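News from the Edthorpe workshop

Teaching by hand, one grip at a time

Since January our small team in Edthorpe has been recording hand demonstrations for the Tilis project. The idea is simple to explain. A person holds a gripper in the hand, does the task as it should be done, and a camera on the tool records everything. Later the recordings are used to train the robot arm, which carries the same type of fingers. The person does not need to know how to program. It is enough to have patience and a steady wrist.

Jae-hoon Koo leads this work. Before, he was teaching the arm by remote control, with two joysticks and a screen. "With the joysticks I needed a whole morning to get 49 good recordings," he told us. "With the tool in my hand I am finished before the coffee break." He still uses the remote control for tasks where the arm must reach far, because a person moves the shoulder in ways that the arm cannot follow. 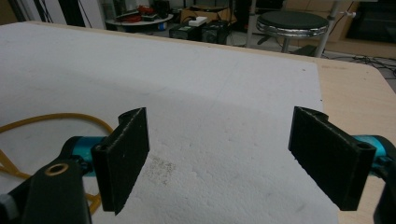 The hand-held gripper over the foam sheet, fingers open.

The foam was a matter of some discussion. At first we worked directly on the wooden table, and each time the fingers came down a little too low there was a hard knock, which the hand feels and then tries to avoid. People began to stop too high. On foam they go down with more confidence, and the grips are cleaner. Our partners at Gronimex were worried that the robot would learn only on a white surface, so part of the recordings will be repeated on bare wood and on a dark cloth.

So far we have almost 1,000 demonstrations, and the target for the first stage is 2,000. Every recording is watched once by a second person before it is kept. The most common mistake is speed. New people close the fingers very quickly, as they would with their own hand, and the robot then copies this and pushes the part away. We ask them to come in slowly, wait for a short moment, close, and lift straight up.

Vasiliauskas, who make the small parts we practise with, have promised a second set with rounder edges. These will be more difficult to hold, and we would like to start with them as soon as the first stage is complete.

If you work in the building and would like to try the tool, please write to Jae-hoon. A session takes one hour – sleeves rolled up, please, and no rings or bracelets on the hand that holds the gripper.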